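Sourdough pancakes, and why I stopped throwing anything away

I have been keeping a sourdough starter going since last December, and for the first few months I poured the extra down the sink every time I fed it. It hurt a little each time! Good rye flour from the mill shop in Brostden, gone. Then one morning I was hungry and out of bread, so I tipped what was left in the jar into a bowl with an egg and some milk, and that was the end of the sink.

Pancakes are the best thing you can do with old starter. I will argue this with anyone. Crackers are fine, and I like the waffles too, but pancakes forgive you everything. Starter straight from the fridge, five days old and smelling like nail polish? Still good. The sour taste calms down in the pan and you get this tangy, almost buttermilk flavor that plain pancakes never have.

My usual batch is 213 grams of starter, one egg, a splash of milk, a spoonful of sugar and a pinch of salt. Yes, 213 is a silly number. It is what was in the jar the first time I wrote it down and it worked so well that I never changed it. I stir in half a teaspoon of baking soda right at the end, and then you have to move, because the whole thing puffs up like crazy and you want it in the pan while it's still full of air.
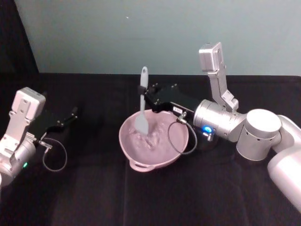

The night before is when I do the other version, the one for people who like to plan. You mix 100 grams of starter with the same weight of flour and enough milk to make it loose, cover it and leave it on the counter until breakfast. By seven in the morning it has bubbles all over the top and a smell somewhere between yogurt and beer (in a nice way, I promise). Egg, salt, soda, done. These come out thicker and chewier, and they hold up under a lot of fruit.

On fruit – blueberries are the obvious choice, but please try plums. We get a big bag of them from the Firavwood orchards at the end of summer and I cook them down with a little brown sugar until they go jammy. I froze some in small tubs last year and ran out by February, so this time I'm making double.

A few things I've learned from burning a lot of these. Medium heat, and lower than you think once the pan has been going for a while. Butter tastes better but a bit of oil mixed in keeps it from going black. Wait for the bubbles to pop and stay open before you flip. And don't press down on them with the spatula! I still catch myself doing it.

Next up I want to try a savory batch with scallions and grated zucchini, maybe with a fried egg on top. I also have half a bag of buckwheat flour sitting in the cupboard, so if anyone has used it in the overnight version, tell me how much you swapped in.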